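Kuldeep Dhillon spent most of a winter in the records room at Clullthorpe, reading about an inventor who never sold a thing. The man signed himself only as Bickerstaff. He left 50 notebooks, a box of unpaid bills and one working machine, a letter copier he called the Plinero. 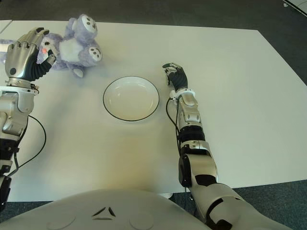
The copier used a damp roller and a sheet of treated paper. It could make 100 copies of a page before the ink gave out, and Bickerstaff wanted shops and schools to have one. He asked a local bank for 2,000 dollars to start a workshop. The bank said no twice, and the second letter is still pinned inside the cover of a notebook.

"He kept good accounts," Dhillon says. "You can see exactly when the money stopped."
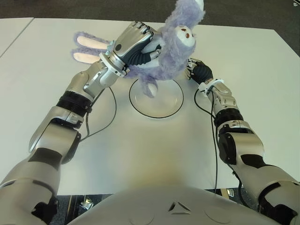 ## The second machine

Bickerstaff then turned to the Fimum, a clock meant to ring at 5 in the morning and light a stove at the same time. The drawings are careful, and several pages deal only with the spring. He never built more than the case. A neighbor bought it in November of that year and kept seeds in it.

Dhillon has traced two patent applications, both dropped before they were examined. The fees were due and Bickerstaff had gone back to repairing pumps.

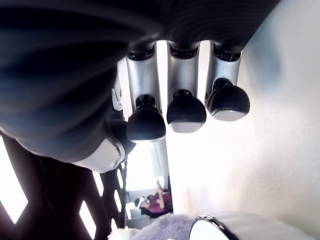 **Did anyone else make money from the copier?**

Dhillon has found no sign of it. Similar office copiers were already on sale by then, and they were cheaper to run.

The notebooks can be read at Clullthorpe by appointment. The Plinero is kept in the same room, with its original roller.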